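Flomulham: vaga para assistente de bancada e arrumação de peças (meio período)

Olá! Se você é daquelas pessoas que não conseguem passar por uma gaveta bagunçada sem dar um jeitinho, temos a impressão de que vamos nos entender muito bem. A Flomulham procura alguém para cuidar da bancada de montagem do projeto Jarero, na sala de trás do nosso galpão, em turnos de 20 horas por semana. 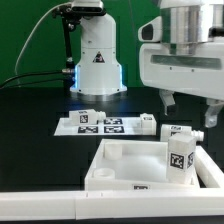 A bancada é o coração do serviço, e gostamos dela arrumada com carinho. Quem entrar na equipe vai separar peças pequenas, conferir etiquetas e preparar o lugar de cada coisa antes do início do turno. Boa parte do trabalho é feita sobre tampo preto, com folhas brancas de marcadores quadrados em preto e branco como a que está ali no meio, e pedimos que elas fiquem sempre lisas e limpas (um paninho seco resolve quase tudo!).

Você também vai lidar com placas, blocos e bandejas brancas de borda alta, guardar o que sobrou no fim do dia e anotar no caderno o que estiver faltando. O catálogo Brometti que usamos tem 424 itens, mas fique tranquilo, ninguém precisa decorar nada: a gente ensina com calma, e o café é por nossa conta.
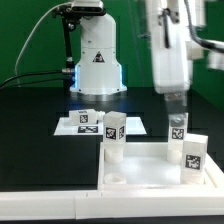
O que oferecemos

Bolsa mensal de R$ 1.208, vale-transporte e um ambiente tranquilo, em que se pode perguntar a mesma coisa duas vezes. Não exigimos experiência, só paciência, mãos cuidadosas e gosto por deixar tudo no lugar.

Como se candidatar

Escreva umas linhas contando quem você é e deixe na recepção da Flomulham, rua Masson, 800, até 1º de maio de 2024. Respondemos a todo mundo, pode confiar!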